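Baltthorpe bin sorting set: README

Maintained by Anqi Hou. Questions about the labels go to Lingyun Deng.

What you get: 457 episodes of two teleoperated arms moving small electronic parts between a steel tray and four yellow bins. Boards, sensor cables, braided cables, wire harnesses. Each episode has fixed-camera video, joint positions and a one-line task label. Episodes were gathered in 7 sessions at the Wuder lab, by 5 operators of very uneven skill.

Read this before you train on it. The set was pitched as "general handling of flexible parts," and I don't think it supports that. The bins stay in the same four spots in every episode. A policy can do well by learning where to go and barely looking at the part. Our first baseline, Fevumer, did fine on held-out episodes and then fell apart when we moved one bin over by a hand's width.

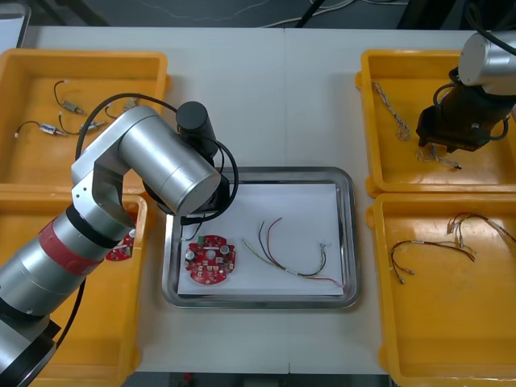 Success labels are the other weak point. An operator pressed a key when they thought the part was placed, and people differ on what placed means for a harness with half its wires over the rim. Lingyun relabeled two sessions from video and disagreed with the operators often enough that I would not report a success rate from the original column. Use label_v2 where it exists – it is blank for the other five sessions.

Gripper force was not recorded. Please stop asking if it can be recovered from the joint data. Fan, the conversion script, writes a force field full of zeros to keep an old loader happy, and at least one group has trained on it.

Known problems:
Session 4 has video running around 9 frames behind the joint log.
Task labels say "cable" for both sensor cables and braided ones.
Failed grasps were kept in sessions 1 to 3 and thrown out after that.

The split file goes by episode. Split by session if you want a number worth believing.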